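Slippers at the Baseboard: Keeping a Wood Floor Sound Near the Door 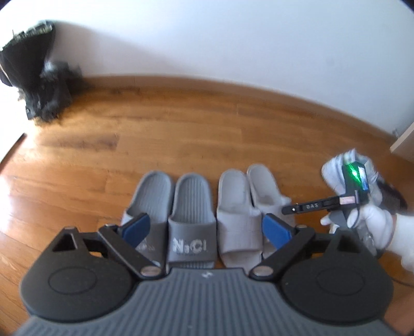

Issue 16, page 3

House footwear is the cheapest floor protection available to a resident, and most of the maintenance requests we receive about wood planks concern the strip where that footwear is changed. The following applies to all units in the Drindby and Erside buildings with finished wood floors. Residents of the Trodden annex have tile throughout and can skip to the laundry schedule.

Placement

Set slippers in pairs along a wall, side by side, heels to the baseboard. Open-toe slides stored this way present the strap end to the room. A person coming in from outside can then take off street shoes at the mat, turn, and pick the slides up without walking the length of the hall in socks or on grit.

Leave a gap between the heels and the wall. Two fingers is enough. Soles pushed hard against a painted baseboard leave dark marks at the contact point, and the marks are slow to come off satin paint. Marks on the plaster higher up usually come from shoes leaned upright against the wall. A damp cloth with a drop of dish soap removes most of them. Melamine sponges work faster but will dull flat white paint, and the dull patch shows in side light for years.

Two pairs to a stretch of wall is a sensible limit in the narrower hallways. Beyond that, use a rack. Racks must have felt or rubber feet. Bare metal feet are the single most common cause of the short, deep scratches recorded at move-out inspection.

Soles and footbeds

Grit does the damage, and grooved surfaces hold it. Slides with lengthwise grooves in the footbed collect lint and fine dust on top as well as underneath, and the dust drops out onto the boards as the slipper flexes. Rinse molded slides under lukewarm water every couple of weeks and scrub the grooves along their length with an old toothbrush. Stand them on edge to drain. Return them to the floor only when the underside is fully dry.

Water trapped under a flat sole cannot evaporate. Left overnight, it can turn the finish cloudy in the outline of the sole. A light haze often clears by itself over several days if the area is left uncovered. If it has not cleared after 13 days, report it. Do not apply heat, mayonnaise, toothpaste, or any of the other remedies that have been posted on the lobby board.

Check the underside of older pairs for embedded stones. Soft foam picks them up easily and holds them flush with the surface, where they cannot be seen from above. Run a thumb across the whole sole.

Slippers with dark rubber soles should be tested before being left in one spot for long periods. Some rubber compounds react with polyurethane and produce a yellow or brown stain in the finish itself. Cleaning has no effect on it. Place the pair on a sheet of white paper for a week; any transfer of color is a reason to keep them on a tray.

Cleaning the strip

Vacuum along the baseboard with the brush attachment, beater bar off. Work parallel to the planks. Where the baseboard has a molded top edge, wipe it before vacuuming so that the dust is taken up in the same pass.

Damp mopping is acceptable with a well-wrung microfiber pad. Steam mops are not permitted on any wood floor in the buildings. Oil soaps and wax polishes are not permitted either, as they leave a film that prevents a new coat from bonding. A screen and recoat was priced last October for 159 units, and the film left by polish was the item that moved the estimate most. Affected floors have to be stripped by hand before work can start.

Replacement planks

Esposito holds a stock of matching planks in the medium orange-brown finish for both buildings. Around 3,000 linear feet remain. The finish darkens with exposure to daylight, and a new plank will look pale beside the old ones for the first year. For this reason single-plank replacement is offered only where the wood is split or cupped. Surface scratches are filled with a wax stick in the nearest color.

Requests for felt pads, boot trays, and wax sticks go in the maintenance box by the Erside mailroom. Include the unit number and the quantity needed. Pads come in sheets and can be cut with household scissors. Orders placed before noon are normally left outside the unit door the next morning.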